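Landammont Guest Villas
Progress report to the Vallar Tourism Fund
15 October 2024

Work under the accommodation grant is on schedule for the main building and behind schedule for the grounds. The villa has 3000 square feet of guest space over 2 floors. Bedroom furnishing is complete, and the listing text has been rewritten to state bed sizes, parking limits and the distance to the Tjoa trailhead, all of which were missing from the old version.

The booking calendar was moved to Trernska during the period. Owner blocks and cleaning days now show in the same calendar as guest stays. Two errors in the minimum-stay rule were found in testing and corrected. The nightly rate table has been loaded through February. Pet fees are still entered by hand.

Spending to date on linens, signage and door locks is $1342. A further $692 is committed for exterior lighting along the path from the parking area. The supplier has confirmed the order but has not given a delivery date.
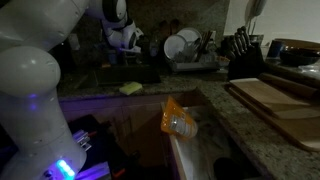
When will the villa open for winter bookings?

Bookings open once the county issues the short-term rental permit. The application has been filed and the fire inspection is the remaining item.

The hot tub pad has not been poured. The contractor's first quote left out drainage, and a revised quote has been requested. If the pad slips past the first hard frost, the work will move to spring and the hot tub will be removed from the winter listing. No change to the grant total is requested.

Next period: path lighting, permit, guest handbook, snow removal contract.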